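Station Operator (Robot Packing Bench), Clundton Works

Grernlow Packing & Fulfilment – permanent, full or part time, shift based

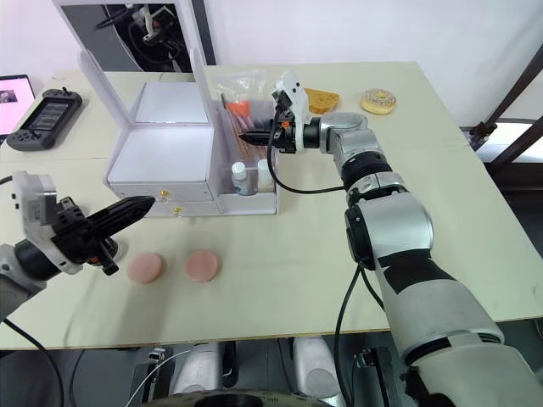

Two arms at the packing bench, drawer unit in the middle.

We pack small things into smaller things. Gift drawers, sample boxes, desk tidies, snack selections, the sort of present your aunt sends when she has run out of ideas but not of goodwill. For most of our existence this has been done by people standing at benches with their sleeves rolled up. Since last September part of it has been done by pairs of robot arms, and we now need more people to work alongside them.

You read that correctly. We bought the robots and we are hiring. The finance department has asked us to explain this several times and we have got quite good at it.

What the job is

An arm can open a drawer, put a thing in it and shut it again. It can do this without complaint at ten to six in the morning, which puts it ahead of most of us. What it cannot do is notice that the thing is the wrong thing, that the drawer was sticking before it started, or that the customer who ordered assorted treats would probably prefer them to be assorted. It will also carry on with great dignity after dropping the item it is supposed to be packing.

So each pair of arms has a station operator. You will look after 2 stations at a time. In an ordinary shift you will:

Lay out the items before each run, to the layout sheet for that order. The sheet matters. The arms are fairly forgiving about where a box sits and quite unforgiving about a bag with its corner folded under.

Watch the first few packs of every run and stop the line if they look wrong. There is a red button. You do not need anybody's permission to press it, and you will never be asked to justify pressing it to a person who was not there.

Take over by hand when the arms get stuck. Thin bags, round knobs and anything with a flimsy lid are the usual culprits. You guide the arms through the awkward bit using the hand controls, and the recording goes into the pile the engineers use to improve the next version.

Write down what went wrong, in ordinary words. "Left arm keeps missing the knob" is a good note. "Anomalous grasp behaviour" will be sent back to you with a question mark on it.

Finish and check packs by hand. Ribbons, tissue paper, handwritten cards and anything going to a customer who has complained before are still done entirely by people.

What has changed, and what hasn't

It seems only fair to tell you what you would be walking into.

There are 40 people on the packing floor at Clundton, the same number as before the arms arrived. Nobody was let go. Several people moved sideways, a couple of them with visible reluctance, and one retired to breed canaries, a plan that predated the robots by a decade.

The lifting has gone down. So has the standing, as station operators have a proper stool and are allowed to sit on it. Sore wrists used to be the commonest entry in the accident book by a long way, and they have dropped down the list. Complaints about the noise have gone up. The arms are fairly quiet in themselves, but the beep they make when they want attention was chosen by somebody who does not have to listen to it. We have asked for a different beep. We have been told it is on the roadmap.

The talking has changed too, and this is the part people here feel most strongly about. At the old benches you stood facing someone all day and knew everything about their kitchen extension. At a station you are facing a wall and two arms. We got this wrong at first. The stations were set out in a single long row, and by the end of the first month the break room had become unusually loud, as people tried to fit a day's conversation into twenty minutes. We have since turned the stations round in pairs so that operators can see and hear each other, and the breaks are longer. It is better. It is not the same as it was, and if what you love most about packing is the chat, ask for a hand-finishing role when you apply. We have those as well.

Pace is the other thing. The arms are slower than a good packer. They are slower than a moderately distracted packer. They make up for it by going on through lunch. Your own speed is not timed at a station, and the screens show how the run is going, with no operator's name attached. That was agreed with the staff forum before anything was plugged in, and it is written into the contract you would be signing.

Who we are looking for

Somebody patient, mostly. The people who have taken to this work have come from all over: school kitchens, a dry cleaner's, a garden centre, the old benches. One used to drive the night bus to Brosdale and says the robots are better company than some of the passengers, though not all.

You do not need a qualification in anything. You do not need to have met a robot. You should be comfortable using a touchscreen, able to tell left from right under mild pressure, and willing to say "I don't think that's right" to an engineer who has come a long way to tell you that it is.

A steady hand helps with the controls. Gaming experience is welcome but does not count for as much as applicants tend to hope. The best operator we have has never played anything more demanding than patience, with real cards.

We would rather not hear from anybody who wants to use this job to write about the future of work. We had one. He was very pleasant, but the ribbons did not get done.

Training

You will have 4 weeks of paid training. The first is spent at the hand benches, packing everything yourself, whatever your background. This is not a test of character. It is very hard to spot a bad pack if you have never made one, and you will make several.

The second and third are at a station with an experienced operator next to you. You will practise on the training set: a drawer unit and a collection of odd bits and pieces to be moved about, put away and taken out again. You will become heartily sick of it. Everybody does, and most of us can now pack that unit in our sleep, should the need arise.

In the last week you run a station yourself, with someone within shouting distance.

The hand controls come from Dudás, the firm that fitted the stations, and their trainer visits during each intake. Bring questions. She prefers the rude ones.

Hours and pay

Early shift starts at 6 am, late shift at 2 pm. There is no night shift. The arms could do nights, but they would need somebody to put the bags the right way up, and none of us fancied it.

Station operators are paid on the same grade as senior packers, with the first pay step on finishing training. The full pay scale is in the application pack. Part-time hours are available on both shifts, and we are happy to talk about school runs, second jobs and caring for relatives. Please raise these at the start, when the rota can still be bent.

You will get holiday as set out in the pack, a workplace pension, free parking, and first refusal on misprinted gift boxes. The canteen does a proper breakfast. It is cooked by a human being and there are no plans to alter this.

A few things people ask

Will the robots get better and then take the job? They will get better. That is partly what you would be helping with, and we would sooner say so in the advert than have you work it out on the stool. Any change to the number of people on the floor has to go to the staff forum first, with notice. We can't promise what this place will look like in ten years. We couldn't before, either.

Am I recorded? The station cameras look at the bench and the arms. Your hands may appear when you are laying out items. Your face should not, and if it does, you can ask for that recording to be deleted. The form for this is one page long.

Is it dangerous? The arms stop when they meet resistance and they stop when you press the button. You still keep your hands off the bench while they are moving, tie long hair back and leave dangly bracelets in your locker. Safety training comes first, before you touch anything.

Can I name them? Everyone does. Please keep it suitable for visitors.

How to apply

Ask for the application pack at the gatehouse, Clundton Works, or ring the main switchboard and ask for extension 202. The pack is short. There is one form and one question, which is to tell us about a time you had to do something fiddly, and how it went. Half a page is plenty. It need not have gone well.

If filling in forms is difficult for you, ring the same extension and we will do it with you over the phone. You can also look round the floor before you apply, at shift change, when there is somebody free to walk with you. Wear flat shoes.

Interviews take place on site and last most of an hour, a good part of which is spent at a bench packing a drawer. We supply the drawer.

Grernlow welcomes applications from people of any age and background, including those who have been out of work for a while. The benches and stools adjust for height, and both station rooms have step-free access from the car park. Please tell us about anything else you would need, for the interview or for the job itself.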